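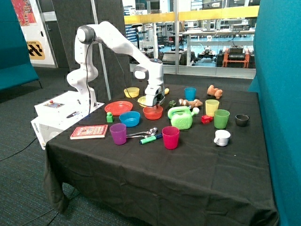 그릇은 세트로 사는 것보다 낱개로 사는 편이 결국 싸게 먹힌다는 독자 의견이 지난 호가 나간 뒤 들어왔다. 여섯 개들이 세트를 샀다가 두 개를 깨고 나니 같은 색을 다시 구할 수 없었고, 남은 네 개는 손님상에 내기도 애매해 찬장 안쪽에 밀어 두었다는 이야기였다. 비슷한 사연이 몇 통 더 있어서 이번 호에서는 낱개 구매와 보충 구매를 다룬다.

먼저 단종 문제. 식기 브랜드는 대개 모양보다 색을 먼저 바꾼다. Cirkska의 기본 공기는 모양이 그대로인데 색은 해마다 3월에 일부가 빠지고 새로 들어온다. 쓰던 색이 목록에서 빠질 예정이면 그 전에 한두 개를 여분으로 사 두면 된다. Boström은 반대로 색을 오래 유지하지만 굽 높이를 한 번 바꾼 적이 있어, 예전 것과 새것을 겹쳐 쌓으면 흔들린다. 중고로 보충할 때는 판매자에게 바닥 사진을 부탁하는 것이 좋다.

가격은 낱개가 불리해 보인다. Grilonau 매장에서 작은 접시 세트는 낱개 합계보다 20퍼센트쯤 싸다. 다만 2인 가구라면 여섯 개를 다 쓰는 날이 드물다. 집에서 한 끼에 실제로 나오는 그릇을 일주일만 적어 보면 필요한 수가 나온다. 밥공기와 국그릇은 식구 수에 하나씩 더하고, 앞접시는 그보다 넉넉히 두면 대체로 모자라지 않는다.

색을 맞추기 어렵다면 처음부터 섞어 쓰는 방법도 있다. 크기와 재질만 통일하고 색은 두세 가지로 나누는 식이다. 하나가 깨져도 표가 덜 나고, 식구마다 색을 정해 두면 상을 차릴 때도 편하다. 무늬가 있는 그릇은 민무늬 그릇과 함께 두는 편이 무난하다. 재질이 다르면 식기세척기에서 견디는 온도도 달라지니, 섞기 전에 바닥 표시를 확인한다.

이가 나간 그릇은 음식용으로 쓰지 않는다. 나간 자리에 음식물이 끼고 입이나 손을 벨 수 있다. 화분 받침이나 열쇠 그릇으로 돌리거나, 신문지에 싸서 지역에서 정한 불연성 폐기물 봉투에 넣어 버린다. 도자기는 유리 수거함에 넣으면 안 된다.

Arkar 온라인몰에서는 단종 식기를 낱개로 2,000원부터 판다. 재고가 고르지 않아 원하는 색이 늘 있지는 않고, 배송비는 따로 붙는다. 모델명을 모르면 지름과 높이를 재서 검색창에 넣어도 된다. 다음 호에는 냄비 뚜껑만 따로 사는 방법을 싣는다.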